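What I'm spending on the arm setup this year (and what I'm not)

19 July 2022

I promised a few of you a budget post back when I first started talking about upgrading the bench, and then I kept putting it off because the spreadsheet was a mess. It's still a mess, but the numbers have stopped moving, so let's go!

The short version is that I have enough put aside for one big purchase before November, and I had three things on the list: a second gripper, a proper bench frame, and a better camera mount. Trí Khổng, who has been doing this a lot longer than I have, looked at my list and asked where the cables were. I had budgeted zero dollars for cables. Zero! So that was a fun evening.

Cables and connectors now have their own line at $101, and that's with me crimping the ends myself. The longer flexible ones cost more than I expected, and you want a spare of each (I'm told this like it's a law of nature). I'm also putting in for cable clips and a sleeve, which are cheap, and which I would absolutely have forgotten.
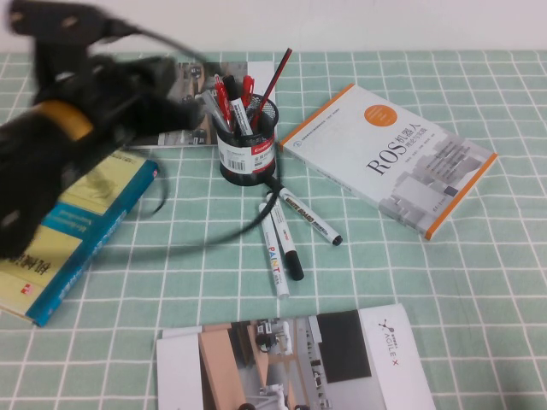
The bench frame is the one I went back and forth on. Guddale has a nice one with leveling feet for $359, shipping included, and the Dinell version is cheaper but you drill your own mounting holes. I don't own a drill press. Paora Hoani offered to lend me his, and I do believe he means it, but I know how long I kept his clamps – so I'm going with Guddale and paying for the holes.

The second gripper is off the list for now. I got a quote from Prernance and the price was okay, but lead time was 6 weeks and they wanted the whole amount up front. Fingertips are what wear out, and I can buy 3 spare sets for a small slice of what a full gripper costs. If the pick-and-place work keeps growing over the winter I'll look at it again.

Camera mount: still undecided. Wan makes one that clamps to the table edge and everyone seems happy with it, but once I have the new frame I might be able to bolt something straight to that and skip the clamp completely. I'm going to wait for the frame to show up and measure before I spend anything.

If you've bought the Guddale frame, tell me in the comments whether the feet lock properly. Their photos don't show it and the manual is two pages long.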